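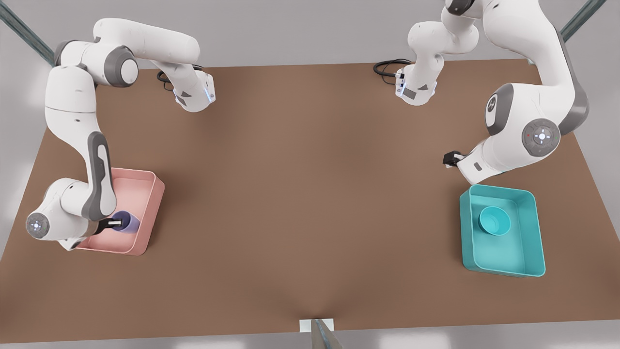
Before you take the pump apart, clean the filter and run zone 3 by itself with everything else shut off, and tell us what the gauge does. A weak zone is nearly always dirt. Do it first thing in the morning if that's when you see the trouble.

That was the first answer from Sutel support, and it got this whole thing moving, so it goes at the top. Everything below is my log, cleaned up a little for the forum. The ticket is closed now and I am very happy with how the beds look!

Ticket subject: Zone 3 weak in the morning, normal by lunch
Opened by: greenhouse, Nokville
Status: solved

What we have

Rainwater off the greenhouse roof into a 3,000 gallon tank outside the north wall. Galanis pump just inside the wall, sitting a bit higher than the outlet on the tank. After the pump there's a screen filter, then a pressure regulator, then the valve manifold with the Gekon timer on the wall over it. From there it's drip line all the way: lettuce, spinach, and the winter herbs, which are zone 3. Zone 3 has 19 drip lines and the longest run from the manifold, and it's a little uphill because the floor slopes toward the door.

The system went in last April and ran beautifully all summer. I can't say enough good things about drip for greens. The leaves stay dry, the paths stay dry, and you can weed in your regular shoes.

What was wrong

When the timer kicked on in the morning, the far end of zone 3 got almost nothing. The near end dripped fine. The emitters in the parsley at the far end would spit, stop, spit again. If I ran the same zone by hand after lunch, every line dripped perfectly from end to end. Same valve, same tank, same everything.

I hadn't changed a thing since summer except to shorten the run times.

First round: filter

Pulled the screen as told. It had some green slime and bits of leaf in it, so I scrubbed it with an old toothbrush and rinsed the housing. Flushed zone 3 by opening the end caps until the water came clear. It was already pretty clear.

Next morning: no change. Near end good, far end spitting.

Wrote back to support with that. They asked for the gauge reading ahead of the regulator, and also whether the needle was steady or jumpy.

Second round: gauge

This is where it got fun. After lunch the gauge ahead of the regulator sat at 49 psi and didn't move. In the morning it wouldn't hold still. It would climb, drop off, climb again, and never get up to the afternoon number. You could hear it too if you stood close to the pump – a kind of gravelly sound, like somebody pouring out a cup of dry rice. I must have walked past that sound for weeks.

Support's answer, which I'm pasting because it explains it so much better than I could:

"A jumping needle ahead of the regulator puts the problem on the pump side, so leave your emitters alone for now. A rattling pump is usually short of water or pulling air. Check that the tank valve is fully open, check the level in the tank, and look at every joint between the tank and the pump."

Tank valve was fully open. Level was good, well over the outlet. Joints all looked dry and clean, no drips anywhere. I wrote back, rather proud of myself, that there were no leaks on the suction side.

They very kindly pointed out that a leak on the suction side doesn't have to drip while the pump is running. It lets air in.

Third round: stuff I tried that didn't help

Writing these down so the next person can skip them.

Swapped the zone 3 valve with the zone 1 valve. Zone 3 stayed weak, zone 1 stayed fine. At least it ruled out the valve.

Moved the start time on the Gekon later. This seemed to help a little, which threw me off for a couple of days. I thought maybe two programs were overlapping and opening two zones at once. They weren't. I went through every program and cleared one leftover from summer, but it was switched off anyway.

Opened up the regulator. Clean as a whistle. Put it back.

Soapy water on the joints. Don't bother with this on the suction side, by the way. You're looking for bubbles blowing out, and with the pump running there's nothing blowing out. I felt pretty silly about that one.

Fourth round: shaving cream

Another grower on the forum read my thread and left this comment: "Smear shaving cream on the joints while it's acting up and watch for a spot where it gets sucked in. Cheap stuff works best, the kind in the can. And do it cold. If it only happens cold, a warm test won't show you anything."

I love this forum.

So on Nov 25, 2018 I was out there before the heater had come on, with a flashlight and a can of shaving cream, and I put a fat ring of foam around every joint from the wall to the pump. Started zone 3 by hand. Gauge began to jump right away. Most of the foam just sat there. Then at the union right before the pump, on the underside where I couldn't see without lying on the floor, a little dimple opened up in the foam and kept getting deeper. I wiped it off, put on more, and it dimpled again in the same place!

I turned the collar by hand and it moved. Not much, maybe a quarter turn, but it moved. The needle settled down some. Not all the way.

Fifth round: the gasket

Shut the tank valve, opened the union. The rubber ring inside was flat on one side and stiff as a coaster. I think it got pinched when we put it together in the spring. My best guess for the daily pattern is that the rubber was still soft enough to seal once the greenhouse warmed up, and on a cold morning it wasn't. Support thought that was likely. They also said pipe and collar shrink a hair in the cold, and that could be enough by itself to open up a joint that was only just holding.

As for why zone 3 and not the others, it's the longest run and the highest, and it happens to go first in the morning, when the pump is coldest. By the time the lettuce came on, things had warmed up a bit, and those lines are short enough that I wouldn't have noticed a small drop.

Parts and steps, for anyone with the same setup:

Close the tank valve and unplug the pump.
Put a bucket under the union. More water comes out than you'd think.
Take out the old ring, wipe both faces with a clean rag, and run a fingernail around to feel for nicks.
Thin coat of silicone grease on the new ring. No petroleum jelly, it's bad for the rubber.
Collar on by hand, then a small nudge with the strap wrench. I had skipped the nudge the first time.
Open the tank valve, fill the pump through the priming plug until no more bubbles come up, close the plug, plug in, run.

Result

Next cold morning the needle went straight up and stayed there. No gravel sound at all. Far end of the parsley dripping like it was July. I stood there and watched it for the whole cycle with my coffee, and I'd do it again.

I've checked it every morning since and it's held. I also wrapped the pipe between the wall and the pump in foam sleeve. It probably isn't needed now but it was in the shed.

Two things I'd still like to hear about, if anyone has done them:

A short piece of clear pipe on the suction side, so you can see bubbles going by. Does it grow algae? I could wrap it in tape and peel it back when I want to look.

Moving zone 3 to the end of the schedule. The herbs don't seem to mind getting their water later, but the timer lists zones in order and I haven't found the setting. Page in the manual would be great.

Last note from Sutel support before they closed it: keep the old gasket in a bag near the pump so you can match the size at the store. Done, it's hanging on a nail next to the timer.

We use cookies to remember your login and keep the forum running. By continuing to browse you agree to our cookie policy. Accept | Manage settings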